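Introdução à mobilidade urbana
Apontamentos da aula 9 – Motociclos, scooters e estacionamento

Na aula anterior ficou por terminar a parte sobre ocupação do espaço público. Retomamos a partir daí, e depois passamos à manutenção, que sai no teste.

1. Veículo ligeiro de duas rodas: o que entra na categoria

Para efeitos da disciplina, usamos "scooter" para qualquer veículo de duas rodas com plataforma para os pés, motor junto à roda traseira e transmissão automática. Usamos "motociclo" para os restantes. Há modelos que ficam a meio caminho, com rodas grandes e plataforma baixa. Nos trabalhos escritos, indiquem sempre em que grupo os colocam.

A cilindrada interessa menos do que o peso em vazio. Um veículo pesado precisa de mais espaço de manobra e de um piso mais resistente no local onde fica parado, sobretudo se for usado o descanso lateral, que concentra a carga num ponto pequeno. No asfalto quente, o descanso lateral pode afundar-se.

2. O caso de Prurkisthorpe

Em 2006 a cidade retirou lugares de automóvel no centro e criou bolsas de estacionamento para duas rodas. O plano chamava-se Skastum e tinha duas fases. Na primeira, as bolsas ficaram junto aos cruzamentos, onde os automóveis já não podiam estacionar por razões de visibilidade. Na segunda, passaram para o meio dos quarteirões.

A primeira fase correu melhor. As bolsas junto aos cruzamentos enchiam cedo e as do meio dos quarteirões ficavam por ocupar, mesmo quando a distância a pé era pequena. O relatório final atribui a diferença à facilidade de saída: quem chega de scooter quer parar sem dar a volta ao quarteirão.

Em novembro desse ano, as contagens baixaram com a chuva. Notem que as contagens foram feitas só em dias úteis, de manhã. Quem usar estes dados no trabalho deve referir essa limitação.

3. Custos de utilização

Parcelas a considerar: combustível ou eletricidade, seguro, pneus, correia de transmissão, óleo, travões, equipamento de proteção. A desvalorização calcula-se à parte. No exercício da oficina Clodia, o percurso anual é de 2000 km e o seguro paga-se em 2 prestações. Não somem o capacete ao primeiro ano por inteiro, distribuam-no pela vida útil.

4. Equipamento do condutor

Capacete homologado e bem apertado, luvas, casaco com proteções, calçado fechado que cubra o tornozelo. A sola deve ter aderência, porque nas paragens o pé serve de apoio. Atacadores compridos podem prender-se no pedal ou no descanso – prendam-nos por dentro.
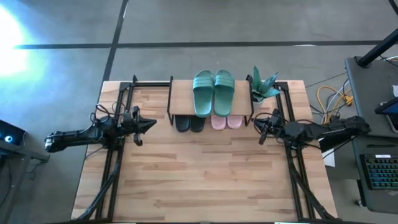 Ilham Raju perguntou se o calçado com proteção do tornozelo se justifica numa scooter, onde a plataforma já resguarda os pés à frente. Justifica-se: a plataforma protege da água e de algum impacto frontal, mas numa queda lateral o tornozelo fica entre o veículo e o chão.

5. Verificação antes de sair

Pressão dos pneus a frio, folga das manetes, luzes, nível do óleo com o veículo na vertical. Nos modelos com travão de tambor atrás, ver a marca de desgaste no braço do travão.

Leitura para a próxima aula: Sitthichai, capítulo sobre transmissões de variação contínua. O exercício de custos entrega-se em papel, com os cálculos intermédios.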